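Call for Artists: Fall Group Show at Gindton Hall

Gindton Hall in Nestavdale is looking for artists for its fall group show, which opens in September. We have room for 17 artists working in painting, printmaking, ceramics, or textiles. You must be 18 or older and live within driving distance, as you will deliver and pick up your own work. 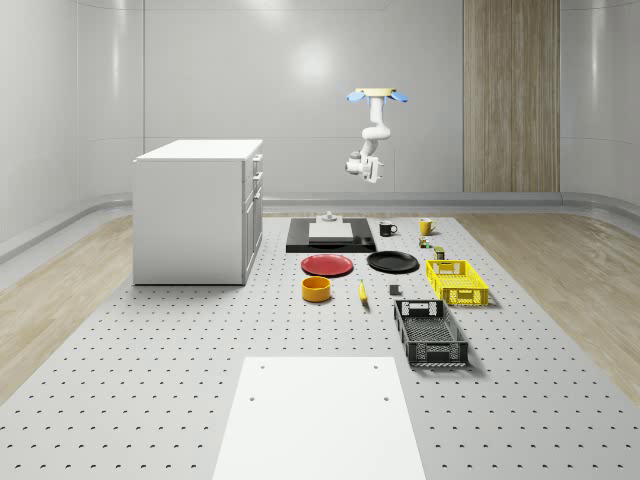
Each artist may submit up to three pieces. Wall work must arrive wired and ready to hang. The Higuchi Room has 852 square feet of floor space, and larger pieces will go there. There is no entry fee. The hall keeps a quarter of each sale — the rest is paid to you within a month of closing.

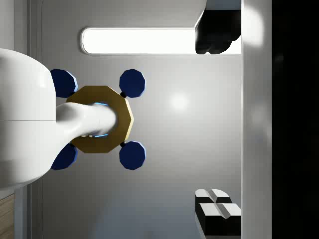 The Pladeo Prize of $800 goes to one piece chosen by our juror, printmaker Mio Fukuda. Work in any medium can win. Fukuda has asked for strong color this year, and pairings like muted gold against dark navy blue, with a little bright light blue, are the kind of thing she means. Past winners may enter again.
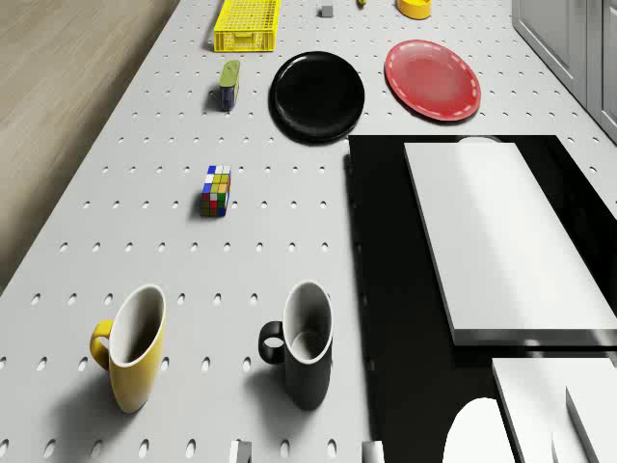

To apply, send images of your work, with titles, sizes, and prices, plus a short statement. Write "Fall Show" in the subject line. Drop-off is at the side door from 10 a.m. to 4 p.m. — please bring your signed loan form.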